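From: Carolina Cordeiro
To: Wurcombe Mending and Laundry list
Subject: Re: T-shirts: folding, rolling, and the drawer that won't shut

Hello everyone,

What a lovely lot of replies this thread has had! I've been reading them over my tea since the start of September and I keep getting up to try things. I'll answer Nektarios properly, as his message was the one that sent me off to empty a drawer.

Nektarios Petridis wrote:

> I have been rolling my T-shirts for years and I thought I was
> happy. Then I moved to a chest with shallow drawers and now the
> rolls catch every time I pull one open. So I am going back to
> folding, but I find I have forgotten how, or never knew. Mine come
> out wider at the bottom than the top, and they flop over as soon as
> I stand them up.
>
> Questions for the list. Does anyone fold on a table, or is the bed
> good enough? Do you start with the front facing up or down? And
> what do you do with the ones that have been sitting in a heap in
> the basket and are all creases by the time you get to them? I am
> not going to iron T-shirts, please don't tell me to iron T-shirts.
>
> Nektarios

First of all, nobody is going to make you iron T-shirts. I own an iron and I think it's behind the paint tins.

On table or bed: table, table, table! I used to do everything on the bed and wondered why nothing came out square. A duvet gives under your hands, so when you pull one side straight the other side creeps in after it. On something hard the cloth stays where you put it. A pale top is a real help too, at least for anything with a bit of colour in it, because you can see the edge of the shirt properly and tell whether the side seam is running straight or wandering off. 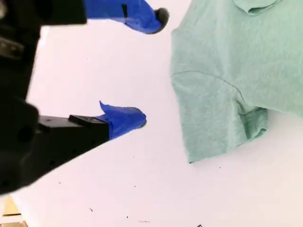

The mint-green ones are my favourites to practise on, I must say. It's a soft, thin sort of colour that shows where the light falls, so you notice a ruck before you fold it in and have to live with it. Dark navy hides everything until you take it out of the drawer and put it on.

Now, getting it flat. I do the neckline first, always. Lay the collar down so the ribbing sits in its own curve and isn't pulled into a point, then take hold at both shoulders and give the whole thing a small tug outwards. After that I go to the hem and tug down, quite gently, and then I sweep from the middle out to the sides with the flat of my hand. Two sweeps usually does it. If you start at the hem and work up you just push all the slack into the shoulders, and I'd bet that's why yours are coming out wider at one end. Most T-shirts have twisted a little in the wash anyway, so the side seams may never lie exactly at the sides. Ignore the seams and go by the shoulders.

Front facing down, for me. Then the back is what you fold onto, and the front ends up on the outside where you can see which shirt it is. Tomás does his the other way up and says it makes no difference, and his drawer does look very nice, so perhaps I should keep quiet on that one.

The fold itself:

Bring one side in to the middle, or a touch past it, and turn the sleeve back on itself so it doesn't poke out. Do the same with the other side. You should have a long strip, the same width all the way down. If it's wider at the bottom, open it up and do it again now, because it won't get any better later. Fold the strip in half from the hem up, stopping a finger's width short of the collar, then fold that in thirds. Stand it up. If it flops, it wants one more fold, or it's a very thin shirt, in which case lean it against a fat one.

The finger's width matters more than it sounds. I used to take the hem right up to the neck and the parcel always sprang open.

As for your heap in the basket, I have the same heap. I think the trick is not to try to fold from a crumple at all. A shirt that comes out as a bunch wants opening up first, and you can waste ages picking at the wrong bit of it.
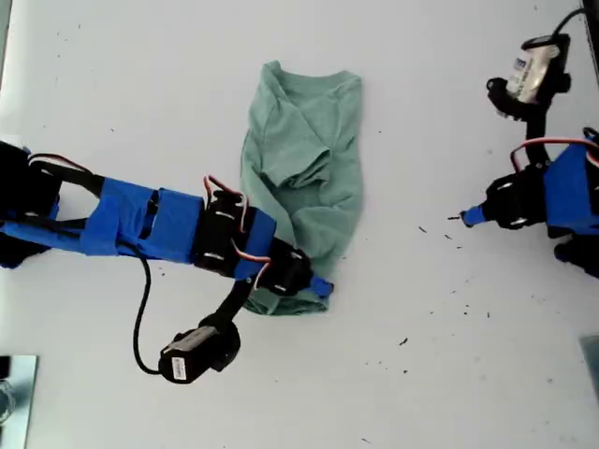 Find the neck. It's nearly always the easiest part to spot, even when the rest has wound itself into a rope, because the ribbing holds its shape. Get a hand on each shoulder, lift the whole thing clear of the table, and give it one good snap. You'll see the sleeves drop out on their own. Then lay it down from the hem end first, lowering the shoulders last, and it goes down almost flat with hardly any smoothing to do. I was so pleased when I worked that out that I did the entire basket and then went looking for more.

For creases that have really set in, I put the kettle on, wet my hands, shake them off, and stroke the shirt down while it's lying there. Leave it open for 20 minutes and fold it after. It's not as crisp as ironing, but it's a T-shirt. Rodrigo swears by hanging them in the bathroom while he has a shower, which I've tried, and it does work if you remember to go back for them. (I found one the next morning.)

Someone asked further up about drawer dividers. I've got a set from Kasenel and I like them, though I had to turn them sideways to get the drawer to close. Before that I used shoebox lids for years and they were perfectly good. Do measure the depth inside the drawer before you buy anything at all. Custódio, could you tell us again what you used in yours? I've looked back through the thread for it twice and I can't find your message.

I'm going to tackle long sleeves next, and I'd love to know what people do with the cuffs. Mine end up folded three times over and there's a lump in the middle of every parcel.

Happy folding, Nektarios, and let us know how the shallow drawers get on!

Carolina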